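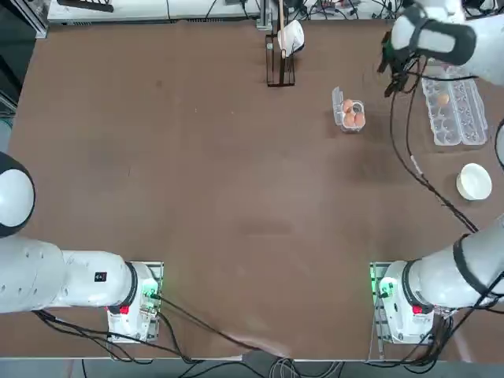

November 2023

Egg day at the long table. Keisha brought the eggs in this morning, brown ones again, and I'm glad, as they show up so much better against the white carton than the pale ones we had in July (I squinted at those for a whole afternoon and went home with a headache).

Where things stand: the small clear box is open and has the eggs in it, and the big translucent carton is over to the right with one egg in a cup near the upper left. The round white bowl stays just below the carton. Povilas wants it closer to the middle, and I do see his point, but I keep reaching for it where it is now and I'd like to leave it alone until we've finished with eggs altogether.

A word about the clear box. The lid on these is springy and likes to creep shut, so please fold it right back and press along the hinge before you start. I weighed one of Keisha's eggs on the kitchen scale, 63 grams, so they're a good size and a bit snug in the small cups. They lift out more easily if you turn them a touch first. The big carton is much kinder in that respect!

The black wire rack with the wooden stick handle lives near the far edge for now. Barrett asked whether it could go back in the Presmont cupboard, and I said yes, once the egg pages are written up, but I've grown rather fond of having it there and may drag my feet.

For next time: a damp cloth within reach, and a second small box if Juniper can find one in the Senstead order. She thinks there were 76 in that delivery, so surely one can be spared. Also ask Everett what became of the cardboard tray we used in July, which had lovely deep cups and never tipped.

Eggs go back in the fridge at the end of the day, please, even the odd one out in the carton.

3 comments
Share 2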